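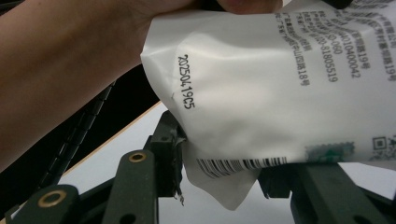
Budget for the pads

Every fall I get to read a stack of equipment requests, and every fall I could write the same note in the margin. Lovely gripper, lovely arm, nice long warranty – and where's the line for the bits that wear out?

I've been buying automation gear for small shops long enough to have made this mistake with my own money, so I'm not being superior about it. At Plumia we once signed off on a pair of grippers, felt very grown up about the discount, and put exactly 200 dollars aside for spares. It was gone by November! Most of it went on finger pads and tape, with a chunk of shipping on top because we kept ordering in tiny panicky batches.

The sales talk doesn't help. Demos love a nice stiff box. Then you get the thing home and what you need picked up is a shiny plastic pouch that folds and creases wherever it likes, or a glass jar with a lid on it, and all of that work happens on two little patches of soft material. The green plastic on a set of fingers can look perfectly fine while the black pads are fraying around the edges and the tape is curling up in strips. Guess which of those gets its own line in the spreadsheet.

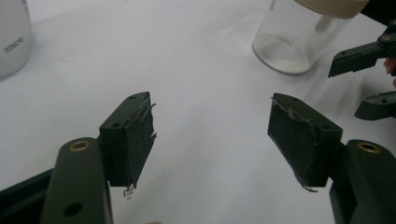
What I'd put in the request

My own rule these days is 10 percent of the purchase price, every year, in a line called wear parts. My friends at Panagiotou think that's high (they handle cartons, lucky them). For soft packaging I think it's fair, and I'd fight for it before I'd fight for a faster arm.

I'd also buy pads in one go. When we priced them for the Lama project, a bag of 50 made far more sense than dribs and drabs, and it meant people swapped a tired pad when they noticed it. If there are only two left in the drawer, everyone gets stingy and reaches for more tape. I've done it myself, plenty of times.

And please ask for the price of a finger set before you sign anything. Biteneo quoted us 58 dollars without blinking, and another supplier needed three emails to admit they didn't sell fingers separately at all. That one question moved them to the bottom of my list, discount or no discount.

So if your request is still a draft, go add the line. You can always trim the cable covers.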